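Torkov TG-7 multi-finger gripper for service robot arms
Supplier: Windero Automation
Item status: in stock, delivery from January

The TG-7 is a multi-finger gripper for home and service robots. It is supplied in black and silver and can be ordered single or as a left and right pair. We compare it in our test room with the Sutalum S2 parallel gripper, on the same arms and with the same controller.

Technical data
Weight with wrist adapter: 853 g
Length from flange to fingertip: 314 mm
Control rate: 1000 Hz
Controller: Teoh C1 or compatible
Cable: outside the wrist, black

Comparison with S2
For flat boxes the S2 is faster and costs less. For soft or thick things, for example shoes and full bags, our testers prefer the TG-7. The set of household objects took nearly 7 hours with each gripper.

Two-arm tidying test: the right gripper is holding a white slipper over a small lined bin, and the left one reaches to the bin from the other side.
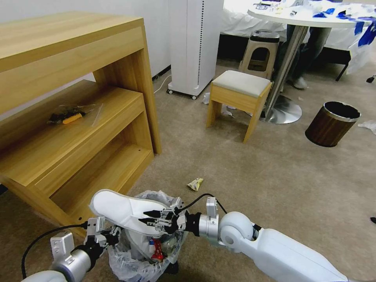 Ordering
Please write if your arm is left or right, and which controller you use. Adapter plates for other wrists are on request. Spare fingertips are sold in pairs.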